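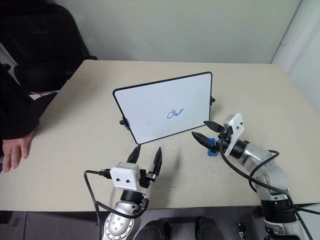 Small tabletop whiteboard keeps ghosting, am I cleaning it wrong?

Posted in Home Office & Desk Stuff
87 views

marker_mom_of_two

Hi all! I have one of those little stand-up whiteboards that lives on the table in our spare room. White shiny face, skinny black border, rounded corners, little black clips on the sides so it can tilt. I use it for the grocery list and the kids use it for, well, scribbling. It was $20 at Plalico and I love it, except that it won't come clean anymore.

When I wipe it, the blue comes off fine but it leaves these gray smudges and streaks all over. If I press harder the streaks just move around. By evening, when the light is low, I can still sort of read last week's list in there. I've been using the felt eraser that came with it, and sometimes a dry paper towel when I can't find the eraser (often).

Things I've tried so far:
- dry paper towel
- damp paper towel
- a baby wipe, which made it sticky for a day

The markers are Sturkero dry erase, the thin kind, mostly blue. One squiggle near the bottom was up there for almost a month because my daughter said it was her signature and I wasn't allowed to touch it. I'm a little scared that one is permanent now.

Also, the whole board slowly tips backward when you write on it. I set the angle where I want it, start writing, and by the third word I'm chasing it. Is there a way to tighten these things or do I just hold it with my other hand forever?

Thanks in advance!

Evangelista_Office_Guy

The gray stuff is mostly old ink dust. Felt erasers pick it up until they're full, and after that they paint it back on. So you might have a perfectly good board and a really dirty eraser. Take it outside and whack it against a step a few times. If the felt is still dark, toss it and use a microfiber cloth, the kind for glasses or car windows.

For the board itself I'd do it in this order:

Wipe it dry with a clean cloth first and get off whatever wants to come off.

Put rubbing alcohol on a second cloth (on the cloth, don't pour it on the board, it'll run down behind the border and stay there). Work in small circles and keep flipping to a clean side. You'll be surprised how much gray comes up, I went through two cloths on mine and mine's not much bigger than a sheet of paper.

Then go over it with a cloth that's barely damp with plain water and dry it right away. The baby wipes left lotion on there, that's your sticky day, and lotion grabs ink dust like crazy. I'd guess half of what you're seeing started with that wipe.

About the signature: old dry erase ink gets stubborn but it usually isn't permanent. Scribble right over it with a fresh marker, same brand if you've got it, and wipe while it's still wet. The new ink loosens the old ink. Might take three or four rounds. I've done it on a board at work that had a phone number on it for what must have been years, and it came off with only a faint shadow.

I do a full alcohol clean once a month at home. Before that I let it go the whole winter and it looked terrible.

tiltyboard

no idea on the cleaning but I had the tipping problem!! mine has little knobs where the board meets the stand and they just turn by hand, righty tighty. took me forever to notice because I thought they were decoration. if yours are the clip kind that don't turn, try a tiny strip of rubber (I cut up a wide rubber band) between the clip and the edge of the board so it grips

also check if one side is sitting higher than the other. mine was crooked in the stand and it always swung toward the low side until I popped it out and put it back straight

or lean it back more to begin with. it's less to push against. I write with mine pretty far back and then stand it up again after

PS don't use the magic foam eraser sponges, they're a fine sandpaper basically. I ruined a Cirnen board that way, it looked great for one day and after that every marker stained it

marker_mom_of_two

Update! The alcohol worked, I can't believe how gray that cloth was. I did it twice with a break for lunch in between. The signature came off on the third round of scribbling over it (I took a picture for her first, and she has already signed it again).

There's still a bit of a cloudy patch in one corner but only if I go looking for it. And mine does have a knob or clip, on the left side down low, and it DOES turn, so I feel silly. I put the rubber band trick on the other side and now I can get through a whole grocery list without it leaning away from me. The old eraser went in the trash.

Does anybody know if the glasses cloths can go in the regular wash after this, or will I end up with blue socks?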